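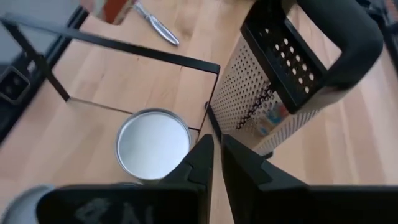

2. Finding the Dalgleish side

So my project for the local history class was supposed to be the whole family, but I got stuck on one branch and stayed there. My great-great-grandmother was a Dalgleish before she married, and everybody in my family said she grew up in Mosell. I had a name and a town and that was pretty much it!

I started with the census pages, which the county library has on film. There are 3 Dalgleish households in Mosell that year and none of them has a girl the right age. I went through all 71 pages of the Mosell rolls in July (my eyes hurt, the film reader is so dim) and then my aunt said, well, try Wirnside, they moved a lot for the mill work. 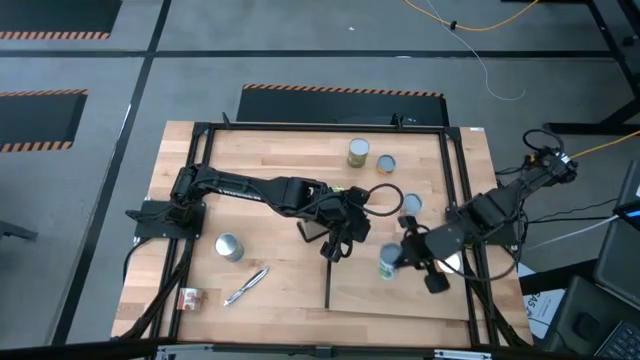

Wirnside was a much bigger job. The church register there has 1,094 baptisms in it and the index only covers the boys. I read it front to back over 2 weekends and found her near the end, spelled Dalgliesh, with a twin sister that my family had never heard of - my grandma made me read it to her twice over the phone.

The sister is where I ran out of road. She shows up in the pay book for the Kudivwood mill as a packer, and then the book stops. I wrote to Innes Pringle, who put together the Wirnside burial list, and got a really kind letter back saying there's no Dalgleish woman in it under any spelling. She could have married, or left the state, or both.

3. What I'd do differently

Write down the film number every single time. I had to redo a whole afternoon over that. I'd also talk to my older relatives first, before the library, and I would search every spelling I could think of from day one. Marriage records for Wirnside are at the courthouse and I haven't been yet, so the sister's page in my binder is still mostly blank.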